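Print this page | E-mail to a friend

December | By Morven Shearer

Cabin walk-round, Rondby charter turboprop, with my comments

I did this one with Blair Crichton before the 2 p.m. departure, and I've left my grumbles in!

Seat belts: OK. Row 15 buckle is stiff but it latches.

Life vests: OK, one under every seat. Pouch seals good.

Overhead bins: FIX. The aft left latch pops open if you give it a decent thump (I gave it several). Blair taped it shut and wrote it up.

Floor path lighting: OK.

We use cookies to improve your visit. Accept | Settings

Galley: OK, mostly. Cart brake holds, but the Munro coffee maker has a loose drip tray again, third month running. Izzati has the part on order.

Fire extinguishers: OK, gauges in the green.
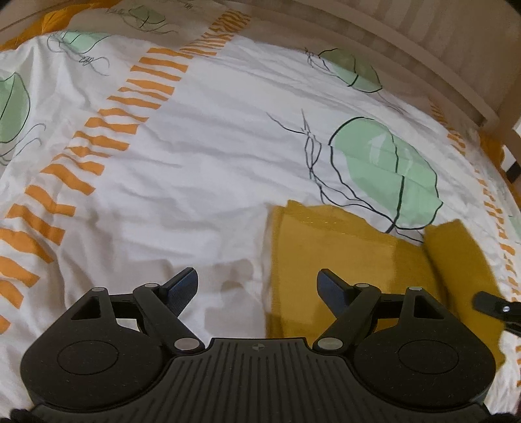

Rear door: OK. Handle moves freely and the seal looks fine all the way round, though I'd love someone to clean the sill before it goes out again.

Safety cards: FIX. Two missing, and one's from the old Drimer layout, so please bin it!

Airframe cycles in the log: 1,030. Next cabin check is due in 50, and Shona has that one.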